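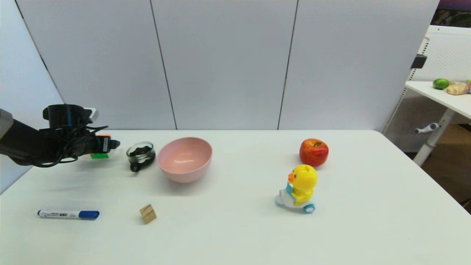

Naomi Ndung'u
Clearing out the table today. Everything that has no home in this apartment ends up on the white table, and I told Tatu I'd have it sorted by dinner. Thread so I don't quit halfway.

Naomi Ndung'u
Apple first. Back to the kitchen. Red ones with the yellowish-green streaks are the kind Tatu buys, so it's on him to eat it.

Naomi Ndung'u
The pink bowl is staying. I was going to put it with the baking stuff but it's deep enough to hold the small things, and I'm tired of chasing markers. It goes on the shelf by the door.

Naomi Ndung'u
Marker with the blue cap: tested it on the grocery list board, still writes. Into the bowl.

Naomi Ndung'u
The duck on the scooter belongs to Rehema's son. It has been here since February. I texted her and she said he asked about it twice last week and then got over it. She'll pick it up anyway.

Naomi Ndung'u
Wooden block and green block. We had a full bag of these once. I gave the bag away and kept finding more under the couch. These two go in the bowl until I find out where the bag went.

Naomi Ndung'u
The little glass jar with the black stuff in it is the only one I'm stuck on. Tatu says it's his and not to throw it out. He did not say what it's for. No note with it. I moved it to his desk.

Naomi Ndung'u
Wiped the table down with dish soap and warm water. White shows everything. There was an old ring near one corner and baking soda got most of it.

Naomi Ndung'u
Whole thing took 60 minutes, counting the texts with Rehema and a coffee. Hall closet is next but not tonight.

Naomi Ndung'u
Update: Tatu came home and put his keys and the mail on the table. I handed him the bowl for the keys. The mail is still there.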